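Preltik 2.0 ist da: Unsere Planungssoftware für zweihändige Roboter geht in den freien Verkauf

Sep 16, 2024. Ich schreibe diese Pressemitteilung diesmal selbst, weil ich seit der ersten Zeile Code dabei bin und mich wirklich darauf gefreut habe: Ab heute gibt es Preltik 2.0, unsere Software für Greif- und Bewegungsplanung, für alle Kunden von Grelico. Wer die Vorabversion im Einsatz hat, bekommt das Update ohne Aufpreis (ja, auch die Standorte mit altem Wartungsvertrag, danach wurde ich in den letzten Wochen oft gefragt).

Kurz zu mir: Ich heiße Giang Nông und leite bei Grelico die Softwareentwicklung. Mein Team besteht aus acht Leuten, und wir haben seit Januar fast ausschließlich an dieser Version gearbeitet.

Was Preltik macht

Preltik sitzt zwischen der Kamera und der Gelenksteuerung. Die Software schätzt die Lage der Teile im Arbeitsbereich, sucht passende Griffe für beide Hände und rechnet daraus Bahnen, bei denen sich die Arme nicht in die Quere kommen. Bisher haben wir das nacheinander gemacht, erst linke Hand, dann rechte. In 2.0 plant das System beide Hände gemeinsam, und das war ehrlich gesagt der Teil, der uns die meisten Abende gekostet hat!

Der zweite große Brocken ist die Wahrnehmung. Schwarze, glänzende Kunststoffteile sind für eine Kamera ziemlich undankbar: Reflexe wandern, Kanten verschwinden, und eine gewölbte Außenseite sieht je nach Licht völlig anders aus als noch eben. Unser neues Modul für die Lageschätzung verlässt sich deshalb stärker auf die Form, also auf Rippen, Laschen und Umrisse, und es meldet zu jeder Schätzung einen Vertrauenswert. Liegt der zu niedrig, schaut das System aus einer anderen Kopfhaltung noch einmal hin, bevor überhaupt ein Griff geplant wird.

Schwarze Formschalen aus Kunststoff sind auch das Werkstück, an dem wir am meisten gelernt haben. Auf der gelben Werkbank liegen sie in einer Reihe mit Abstand, aber eben nicht alle gleich ausgerichtet, und im grauen Kasten daneben trennt brauner Karton die Teile voneinander. Für den Planer sind das zwei ganz verschiedene Aufgaben. Auf der Bank ist Platz für beide Hände, im Kasten muss er die Kartonstege als Hindernisse mitrechnen und die Finger entsprechend eng führen.

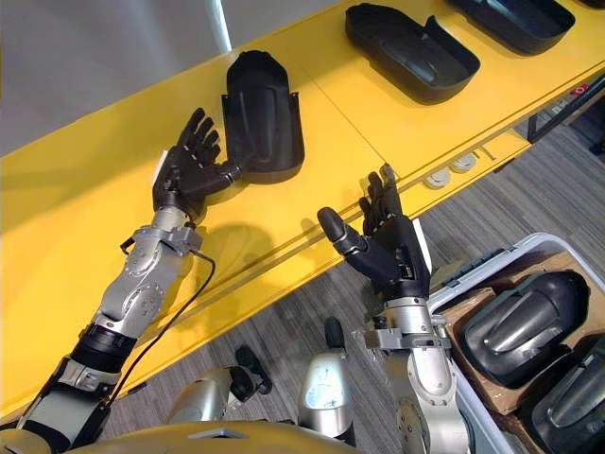 Was sich im Alltag ändert

Die Einrichtung läuft jetzt über eine Oberfläche, die man auch ohne Programmierkenntnisse bedienen kann. Man lädt die CAD-Daten des Teils, markiert verbotene Griffzonen (Sichtflächen zum Beispiel) und lässt sich die Griffvorschläge anzeigen. Die Bibliothek bringt 78 vorbereitete Griffe für fünffingrige Hände mit. Neun davon sind reine Zweihandgriffe, die es vorher gar nicht gab.

Ganz neu ist das Protokollfenster. Jede Planung lässt sich Schritt für Schritt nachverfolgen, mit allen verworfenen Varianten und dem Grund dafür. Das klingt trocken, ich weiß, aber fragt mal jemanden, der nachts um zwei herausfinden muss, weshalb ein Arm auf halber Strecke stehen geblieben ist.

Erprobt haben wir 2.0 gemeinsam mit Hadico. Die Kollegen dort haben uns 83 Rückmeldungen geschickt, manche davon sehr direkt formuliert, und die meisten sind in die fertige Version eingeflossen. Der Wunsch nach einer Pausentaste, die den Planungsstand behält, kam zum Beispiel von dort. Die Anbindung an die Linienverwaltung stammt von unserem Integrationspartner Đỗ, der sie auch weiter pflegt.

Was noch nicht drin ist

Weiche Teile kann Preltik weiterhin nicht planen. Folien, Kabel und Schläuche stehen auf unserer Liste, einen Termin nenne ich aber lieber erst, wenn ich ihn halten kann. Auch die Übergabe eines Teils an einen Menschen bleibt vorerst außen vor.

Verfügbarkeit

Preltik 2.0 steht registrierten Kunden im Kundenbereich zum Herunterladen bereit. Testlizenzen vergeben wir auf Anfrage. Redaktionen, die sich die Software vorführen lassen möchten, melden sich bitte bei der Pressestelle von Grelico, ich nehme mir die Zeit dafür gern selbst und bringe auch das Protokollfenster mit.

Kontakt | Presse | Impressum | Datenschutz | © Grelico | Nach oben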